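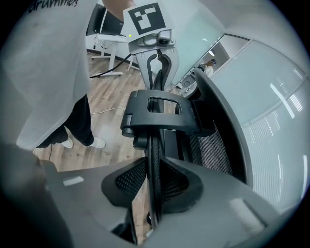

FOR IMMEDIATE RELEASE

November 2021

Fokby Rhythm Rooms opens second floor, adds free beginner drum hours

FOKBY — Fokby Rhythm Rooms has opened the second floor of its building on Shen Street, adding 11 practice rooms and a recital space for audiences of up to 123. The rooms can be booked now. Free beginner hours start this month and run through the end of the school year.

The new floor was fitted out by Ateck, a local building firm, over the summer and fall. Work started in July. Stairs were replaced first, then wiring, then the walls, which took the longest. Each practice room has a double wall with a gap in between, a floor that sits on rubber pads and a heavy door with a drop seal. Two drummers can play next door to each other and each hear mostly themselves. Mostly. Cymbals still get through a little on the street side.

The full floor comes to 2,755 square feet. Rooms one to eight are single rooms with a five-piece kit, a stool and a practice pad. Rooms nine and ten are larger and meant for lessons or small bands. Room 11 has no kit at all, and is set aside for hand drums, marching snare and anyone who wants to bring there own gear.

Free beginner hours

Beginner hours are open to anyone age eight and up who has never had a paid drum lesson. No sign-up fee, no need to own anything. Sticks are on loan at the desk. Players under 14 need an adult in the building.

Each session is one hour, with 20 places. The first half is on pads — grip, counting, single and double strokes, a simple roll. The second half moves to the kits in pairs, one playing and one counting out loud, then swap. Ear protection is handed out at the door and has to stay on. Small, medium and large, please ask if the first pair pinches.

Past beginner sessions on the ground floor filled up early and people were turned away. More rooms should fix a good part of that. If a session is full, names go on a list for the next one.

Recital space

The recital space is at the back of the floor, with a low stage, a house kit, and seating that can be stacked away. It is for student shows, small concerts and school visits. Local groups may hire it in the evening. Rates are on the price sheet at the desk, and include the house kit and basic sound but not an engineer.

The first student show is planned for the winter. Program to follow. Any style is welcome, and past shows have gone from brush work and brass band numbers to a very loud family trio. Pieces should be kept under five minutes so that everybody gets a turn. Players who want a slot should leave the title of the piece and a phone number at the desk.

Clorach repair bench

Also new: a repair bench on the ground floor, run by drum shop Clorach. Head changes, snare wires, stuck lugs, pedal springs, bent stands. Small jobs while you wait if the bench is quiet, bigger jobs by drop-off. Heads and parts are sold seperately from the labor. Clorach will also look over used kits before you buy, so bring the whole thing including the hardware bag.

Getting in

Main entrance is on Shen Street. The side door is for loading only, ring the bell and wait. There is an elevator to the second floor, big enough for a bass drum case and a person, not two. Bike racks out front. Street parking is tight in the evening — the lot behind the library is a short walk.

Press visits

Reporters and photographers are welcome during opening hours. Please call the desk ahead so a room can be held. Floor plans and the beginner schedule available on request.

About Fokby Rhythm Rooms

Fokby Rhythm Rooms rents practice space by the hour and offers lessons in drum kit, hand drums and marching percussion for all ages.

Press contact: front desk, Fokby Rhythm Rooms, Shen Street, Fokby

###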